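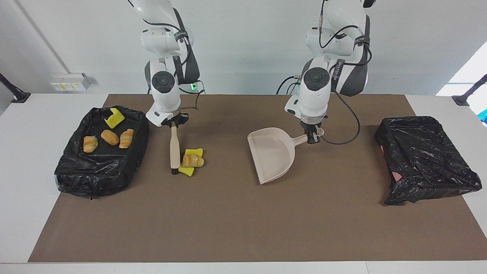
Scalp Treatments and Color Services - Frequently Asked Questions

Last updated 5/13/25

These are the questions we get most often at the front desk at Urrego. If yours isn't answered, call or send us a message before you book.

Do I need a consultation before my first color appointment?

Yes, if you are new to us or if you are making a big change, such as going from dark to blonde. The consultation is free and can be done in person or by sending photos taken in daylight. Existing clients who want the same color as last time can book directly.

Why do you ask for a patch test?

Permanent color can cause an allergic reaction, even in people who have used it for years. We put a small amount of product behind the ear or inside the elbow and ask you to leave it alone for 2 days. If the skin itches, swells or turns red, wash it off and let us know. We can't apply color without a test on file.

I had a patch test at another salon. Does it count?

No. Brands use different formulas, so we need a test with the one we will put on your hair.

Should I wash my hair before I come in?

For color, wash it the day before and skip heavy oils or dry shampoo. For a scalp treatment, come as you are - your stylist needs to see how your scalp normally looks. We wash it here as part of the service.

What happens during a scalp treatment?

We brush out the hair, section it, and apply an exfoliating cream along the parts. It stays on while we massage the scalp, then we rinse, shampoo twice and finish with a light mask on the ends. A blow-dry is included. Cuts are booked separately.

How much does it cost?

The full scalp treatment is $93, including the blow-dry. Color prices depend on length and thickness, and you will get a written quote at your consultation. Tips are not included.

How long will my color last?

Gloss and toner fade first, usually over a few weeks. Permanent color stays in the hair, but you will see new growth at the roots. Most of our clients come back for roots every 8 weeks. Hot water, chlorine and daily heat styling all fade color faster.

Can I color my hair if I have used henna or box dye?

Sometimes. Tell us what you used and when, even if it was a long time ago. Some henna products contain metallic salts that react badly with lightener, so we will cut a small strand and test it first.

Who does color correction?

Hongjun Lei and Relu Radu. Corrections can't be booked online. Call us and we will set up a consultation with one of them.

Can I bring my child with me?

Children are welcome in the waiting area with another adult. They can't sit at the color stations.

What if I don't like the result?

Call us within a week. We will look at it and adjust the tone or fix uneven areas at no charge. If you change your mind and want a different color, that is a new service.

How do I cancel or move an appointment?

Use the link in your confirmation email or call the desk. We ask for a full day's notice. Deposits carry over once if you reschedule, but they are not refunded for missed appointments.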